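Stendham Tabletop Sorting Set – README

Release 2, June

Summary

The Stendham set is a collection of short recordings of small objects being put into open containers on a table. The subject is the containers and what goes into them: how wide the opening is, how high the walls stand, where the box sits on the table and how well it shows up against a plain background. The set holds 993 recordings. Each one covers a single attempt at placing one item, from the item resting on the table to the item either in the container or not.

Release 1 used shallow trays only. Release 2 adds cardboard boxes and drops the two deepest trays, which duplicated each other. Labels from Release 1 have been carried over after a check by hand.

Contact: Do-yoon Ban, Stendham.

Contents of the archive

recordings/ – one folder per attempt, numbered from 0001
labels/ – one text file per attempt, same number
items.txt – the item list, with weights and longest sides
containers.txt – the container list, with inner measurements
splits/ – training and test lists
CHANGES – differences from Release 1

The numbering has gaps. Attempts withdrawn during checking keep their number and are not replaced, so the highest folder number is greater than the number of recordings. Scripts should read the split lists and not loop over a range.

The table

All recordings were made at one table with a white top, pushed into the corner of a room with off-white walls. There is no cloth or mat. A plain white surface gives very little for a depth estimate to work with, and users relying on depth should expect poor values away from the objects. The table was wiped at the start of each session. Faint marks on the surface that persist from one session to the next are scratches and can be ignored.

Lighting is a ceiling fitting plus whatever came through a window. The sessions were mostly in the morning. The Friday sessions ran later and are darker – they are marked "late" in the label files.

Containers

Container positions were chosen by hand and were not measured at the time. The position field in the labels is coarse (left, middle, right) and is relative to the viewer. The cardboard box in the right-hand position is the commonest arrangement in this release. It stands open with no lid, blue outside and white inside, and the white floor of the box is close in colour to the table top. Segmentation by colour alone tends to find the outer walls and lose the inside.

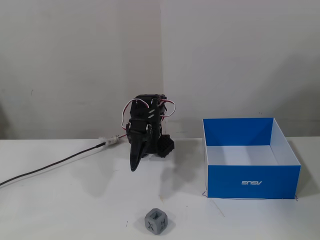
Boxes with print on them

The lettering on the front of the blue box reads SUSA, which is ASUS mirrored. Anyone running text detection over the set should expect reversed or partial strings and should not use printed text to work out which way round a recording is. The container identifier in the label file is the only reliable key.

Cardboard containers change shape with use. Walls bow outwards and corners soften. The inner measurements in containers.txt were taken before the first session and again after the last, and both values are given. Where they differ by more than a few millimetres the container is flagged "worn". The blue box is entered as box_b.

Items

There are 41 items. They were picked to be easy to replace and to cover a spread of shapes: blocks, bottle caps, pegs, short lengths of tube, erasers and several sizes of wrapped sweet. The Mollard pegs come from one bag and are treated as a single item, although they vary slightly in spring tension. The Nadeo blocks are listed separately by size.

No item is longer than the shortest side of any container, so every item can lie flat on the floor of every box and tray. Items that rolled off the table during an attempt are labelled "lost" and the recording stops at that point.

Labels

Each label file has the following fields, one to a line:

item – name as given in items.txt
container – name as given in containers.txt
position – left, middle or right
outcome – in, out, rim, lost
session – session letter
light – normal or late
note – free text, often empty

"Rim" means that the item came to rest on the top edge of a wall and stayed there. It is rare with trays and more frequent with cardboard, where the edge has some give. Earlier versions of the labels counted rim as out. Users comparing results with Release 1 should merge the two.

Outcome labels were written during the session and checked afterwards by a second reader, Shin, working from the recordings alone. Disagreements were settled by watching the recording again. Most concerned items hidden behind the near wall of a box, where the last moment of the placement cannot be seen. These carry the note "occluded" and may be left out if a strict outcome is needed.

Splits

The test list was drawn by session, so no session appears in both lists. It has not been balanced by container. Trays are over-represented in the test list, and a separate list named test_boxes.txt is supplied for cardboard only.

Known problems

Session F has the container field wrong for its first few attempts. Corrected in this release.
The weight given for the large eraser is that of a new one. It had been cut down by session D.
Two trays share a colour name in containers.txt. Use the identifier.
Recordings longer than 2000 images were trimmed at the end. None of the trimmed part contained a placement.
Notes in session A are in mixed languages and have been left as written.

Not covered

There are no lidded containers, no soft bags and no stacked containers. Nothing in the set involves liquids or food out of its wrapper. Removing items from a box was tried in one session and is kept out of the archive, the labels for it being incomplete.

Use

The set may be used and passed on for research and teaching, with this file included. Corrections to labels are welcome and should quote the folder number and the field.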